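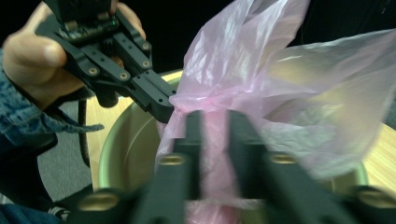
Gathering handling examples with paired hand-held grippers: a pink plastic bag over a metal pot. Photo: Lorkum

Lorkum releases plastic bag set for two-handed manipulation

JOLSTEAD, 11/17/25 – Lorkum has released a set of 2418 recorded demonstrations of people handling thin plastic bags with paired hand-held grippers. The set is intended for training manipulation policies on film, a material that changes shape with every contact and is difficult to simulate.

Each demonstration is performed by one operator holding a gripper in each hand. A camera on each gripper records the fingertips and the material between them. Finger opening and gripper position are logged on the same clock as the video. No robot arm is used during collection.

The tasks involve bags and open household containers. Operators pinch, gather, lift and lower the film, and are asked to vary the grasp point between takes. Containers are changed during a session so that rim height, color and reflectance do not stay fixed.

"Translucent film gives the policy very little to hold on to visually," said Natália Skála, who leads data collection at Lorkum. "The rim behind the bag shows through it, and the highlights move when the bag moves. We wanted those cases in the training set in quantity."

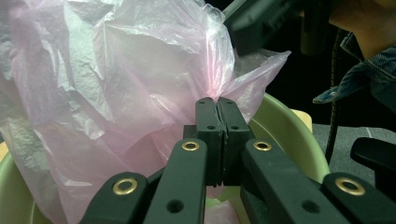 Review and labeling

Every take is reviewed by two people before it is accepted. Reviewers mark the start and end of each grasp and record whether the film slipped. Takes with a slip are kept and labeled – they make up a separate split. The two reviewers agreed on the grasp labels in 93 percent of takes, and a third reviewer settled the remainder.

Emiliano Carrasco, who wrote the labeling guide, said the slip split was requested by partner teams at Astow, where policies are being tested on a two-arm cell.

Availability

The set is divided into four task groups and is available to research teams on request. Calibration files for both grippers are included. A second release, covering paper sacks and mesh produce bags, is planned for December.

Contact: Ruth Mosquera, Lorkum press office, Jolstead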